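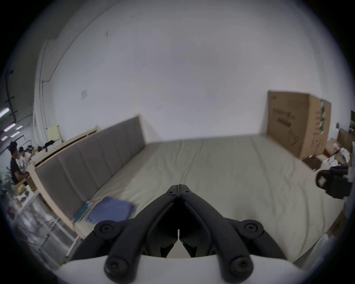

The pale bed, on a Tuesday.

I gave up my alarm clock in October, and I've been boring my friends with it ever since. It started on a trip to Welerska, where I rented a room over a bakery and slept straight through till the smell of rolls got me up (best wake-up call I've ever had!). Back home in Paltirwood I figured I'd try going without for 2 weeks.

The first 4 mornings were awful. I was awake at 3, then at 5, sure I'd missed work, squinting at the street light to guess the time. My sister told me to buy one of those sunrise lamps, but the good ones run $300 and I'm cheap, so I just left the blinds up and went to bed earlier – like, embarrassingly early, before the dishes were dry.

Then one day I opened my eyes at 6:40 and felt fine. I've been late to the office once in 13 weeks, and that was the bus. I do still set the phone for flights, and I still check it all night when I do.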